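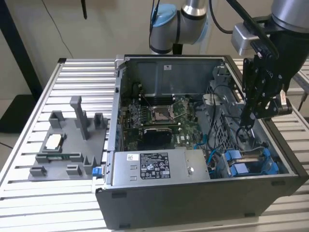 4. Installing the processor and memory

This section covers fitting the processor, the memory and the drives in a desktop tower prepared with the Stenelus parts tray. Complete section 3 (opening the case) first. Allow 60 minutes if you have not done this work before.

Before you start

Shut the computer down, unplug the power cord and hold the power button in for 10 seconds. Lay the tower on its side with the open side facing up. Keep the processor in the recess of the tray until step 3, and leave the circuit card in its slot.

CAUTION: Do not open the power supply. It has no parts you can service.

4.1 Processor

1. Put on a grounding strap and clip it to bare metal on the case.

2. Check that the socket lever is fully raised and the retention frame is open. Look into the socket under a good light. If any contact looks bent or dirty, stop and contact Mullatel service.

3. Pick up the processor by its edges. Match the corner mark on the processor to the mark on the socket.

4. Lower it straight down. It should sit flat under its own weight – do not press or slide it.

5. Close the frame, then bring the lever down and hook it under its catch. The lever takes some force near the end of its travel.

NOTE: If the lever stops early, raise it again and check the processor position. Forcing it will damage the socket.

6. Apply thermal paste and fit the cooler as shown on the sheet packed with it. Tighten the screws a little at a time, working corner to corner.

4.2 Memory

1. Open the latches on the slots you plan to use. Fill the slots in the order given on the label supplied with your kit.

2. Line up the notch in the module with the key in the slot.

3. Press on both ends until the latches close.

4.3 Cables

Loose cables are the most common cause of a fan rattle after reassembly. Move them clear before you reach down into the case, and keep sleeves and tools away from the board. The small parts on its surface break off easily and can't be replaced at home.
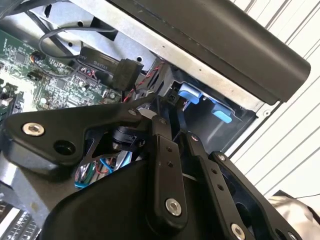 Route thin cables along the case wall where there is room, and leave enough slack that no plug is pulled sideways. If you have to unplug a cable, hold it by the connector and write down where it goes.

4.4 Drives

1. Squeeze the tabs on the blue carrier and pull it out of the bay.

2. Fit the drive in the carrier with the connectors facing the open end.

3. Slide the carrier back until both tabs click.

4. Connect the data cable and the power cable.

For a 256 GB drive from the Arango kit, use the adapter frame in bag 2.

4.5 First start

Refit the side panel, stand the tower upright and plug in the power cord. The first start can take longer than usual while the memory is checked. If code 108 appears on the Skornberg test display, switch off, unplug the computer and repeat section 4.2.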